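6. When the arm stops and won't start again

I've put this section after the daily checks because by the time you need it you'll have done those a few times and know what normal looks like. If the arm has stopped this minute and you've skipped straight here, start at 6.1 and don't touch the green reset key yet.

The version you're reading was redone on 22 Jan 2019, after a run of stops at the Pellirley shop that I'd been blaming on the wrong thing for weeks. All of those were the same code, 71, and I now think most of the ones I saw in December were too (I wasn't writing them down properly then, so learn from me and use the log sheet).

What the codes mean

The Provach controller shows a number on its little screen whenever it stops by itself. It knows plenty of them, but in a drinks aisle you'll really only meet three.

Code 25: the gripper closed and felt nothing. Usually a bottle has been nudged back out of reach.
Code 71: something pushed back on the arm during a reach. This is the one I've written most of the section for.
Code 206: the controller has lost the position of one of the joints. Leave it alone and go to 6.4.

6.1 Making it safe

1. Press the red stop button on the cart, even though the arm has already stopped. A code 71 stop only pauses it, and a paused arm can carry on when the thing pushing against it goes away. I found that out with my sleeve in the way and I'd love you not to repeat it!

2. Wait for the lamp on the column to go from flashing amber to steady red. Count it out if you have to, it's slow.

3. Put the aisle barrier across. Shoppers will lean over for a bottle of tea without giving the arm a second glance.

4. Write down the code, the shelf and the time before you do anything else. The screen clears when you reset and there's no getting the number back afterwards.

CAUTION: Steady red means the motors are off. It doesn't mean the arm is held. If it's stretched out over a shelf when the power drops it can sag, so support it under the elbow with one hand before you lean in beneath it.

6.2 Clearing a code 71

Right, so here's what was going on at Pellirley. I'd assumed the arm was hitting bottles, and I kept turning the reach speed down, and down again, until it was so slow it was barely worth having. The stops carried on. What I'd missed was that the arm doesn't care what it touches. Anything soft and dangling counts, and a strap or a cable that catches on the wrist gives exactly the same gentle, growing pull as a bottle wedged against its neighbour. The cameras look for bottles, so something thin and dark against a shaded shelf goes straight past them.

Clearing it is a two-handed job and there's no clever way round that.

1. Move the arm back to its parked position by hand, using the grey lever. It should swing without effort. If it feels stiff, stop and treat it as a 206.

2. Crouch so your eyes are level with the lower shelf. Looking down from standing hides the underside of the shelf above, and that's where the trouble tends to be.

3. Look for anything hanging into the gap between the two shelves. Check the joins between shelf sections first.

4. Go in with both hands, fingers loose, keeping your knuckles below the front edge of the upper shelf. Take the small bottles from the lower shelf one at a time and stand them in the tray. The shelf edge is metal and it's not kind to the backs of your hands.

The lower shelf is a good bit darker than the one above, with the small amber bottles standing in a slanting row and a dark strap or cable hanging down in front of them from the gap between two sections:

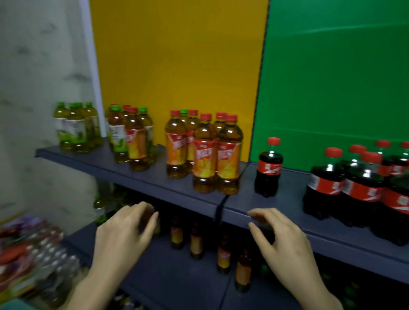
5. Find out what the hanging thing is before you do anything to it. If it's a loose strap, tuck it back up through the gap and tie it off behind. If it's a cable, or you're not sure, leave it where it is, mark that shelf as "off" on the controller and report it. Please don't cut or pull anything you can't identify. I know it's tempting.

6. Put the bottles back with a finger's width between them, labels to the front. The arm copes with a crooked row perfectly well but it's hopeless at bottles that touch.

7. Take the barrier away last, after the restart in 6.3.

Note: if you had turned the speed down to try and cure the stops (hello, it's me), put it back to the setting on the commissioning sheet. A slow arm spends longer in the gap and so has more time to catch on things. I made mine worse for the best part of a month.

6.3 Restarting

1. Check that your hands, your tray and your cloth are all out of the shelf. I once left a cloth in there. Code 71, of course.

2. Twist the red button to release it. The lamp stays red.

3. Hold the green reset key until you hear the double beep. One beep means it has read the key but isn't happy about something, most often the lever from 6.2 not being pushed fully home.

4. Choose "slow test" and pick the shelf that gave the fault. The arm will make up to 26 short reaches along it without closing the gripper. Stand on the column side and watch the wrist, not the screen.

5. If it gets to the end, choose "resume". If it stops with another 71, note which reach it was on and go back to 6.1. The same reach twice running is a very strong hint that something is still hanging there.

CAUTION: Never reach into the shelf during a slow test, even to rescue a wobbling bottle. Let it fall. The test speed is gentle but the arm still has its full strength.

6.4 Code 206

Do not move the arm by hand and do not reset it. Leave the red button pressed and the barrier up, switch off at the wall and ring the Sandhu service desk on the number inside the cart door. They'll want the serial number and the last three lines of your log sheet.

If your cart came from the Verkholm batch, tell them so at the start of the call. Those have the older joint sensors and the restart is done in a different order, so they'll talk you through it step by step.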